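Stanwood Cash Handling Study – Progress Report to Altell
Aug 31, 2026
Prepared by Bontu Tefera
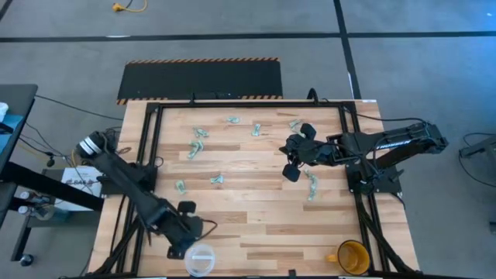 Work on crumpled bills is behind the June plan. We have logged 108 flattening and stacking trials out of the 2,112 promised, and I doubt the target was ever realistic. Tightly twisted bills remain the slow part – a loose fold is a much easier job. Boateng wants to add coins next. I would hold off and spend the remaining 64 hours on bills alone. Please confirm before we order more supplies.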